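Open Day at Plirken – My Photos

October is open day month at Plirken, and this year I finally got a ticket! I took the Wednesday slot and stayed for 2 hours, most of it with my nose as close to the machines as they'd let me get. The demo hall was busy (they told us 400 people had signed up) and the coffee was free, so no complaints from me.

I'd read up on the Brandura setup beforehand, but being next to it is a whole other thing. I took way too many pictures and kept the one I like best – black arm, bright yellow racks, and a set of keys with an orange tag sitting on the ledge.
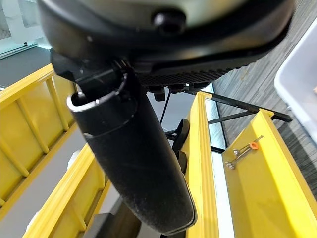
How do you get a ticket for one of these open days?

You sign up on the Plirken website, and the list opens a month ahead. It's free, but the afternoon slots go first, so be quick.

After the arm demo I wandered over to the Flidlow stand, where they were handing out stickers and a folded poster that's now on my fridge. The talk in the side room was good too, though the mic kept dropping out and I missed half the part on software. I did catch that the Mirzaei training course has had 532 people through it so far.

I'm going back next year – and I'm bringing my own sandwiches, the line at the food truck was endless.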